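Gundenex opened its Visden workshop to visitors on June 14, 2025, and by noon the line for the packing table had reached the stairs. The company trains robots to handle soft household goods, and it starts by recording people doing the same jobs by hand.

Segundo Cuadros, who runs the recording sessions, keeps the instructions short. Pull the tissue together, move the snacks, start over. A worker does about 300 rounds in a week.

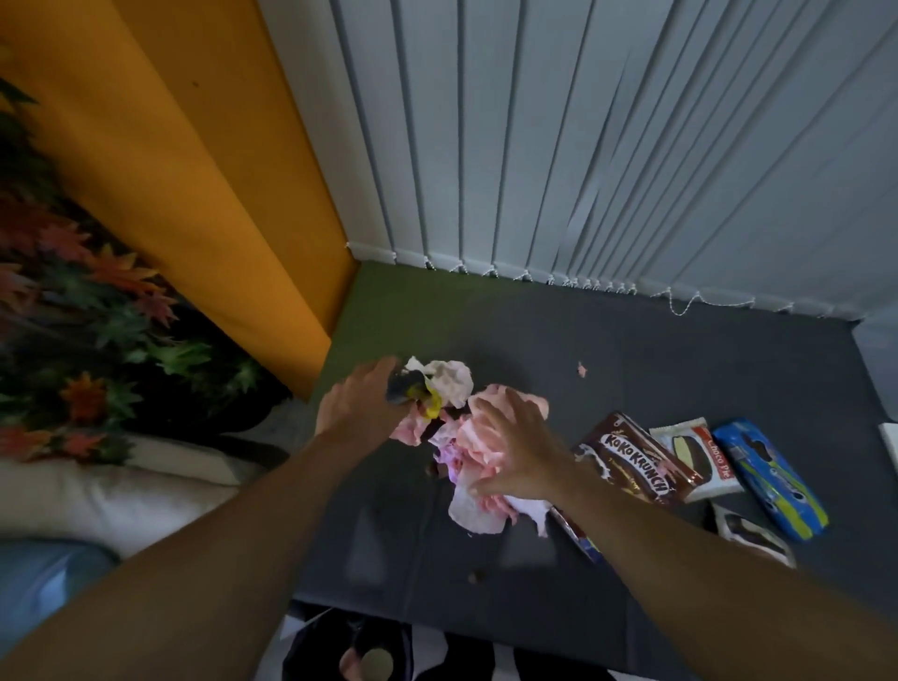
Paper is harder than boxes, Cuadros told the group. It folds differently every time, and a gripper that closes a little late comes up with nothing. The team has 2,000 recordings so far and wants more before November, when a second arm arrives from Namell.

Junpei Ichikawa writes the control software. He ran the robot nine times for us. It dropped the paper twice — both times at the lift — and he wrote each one down before resetting the table.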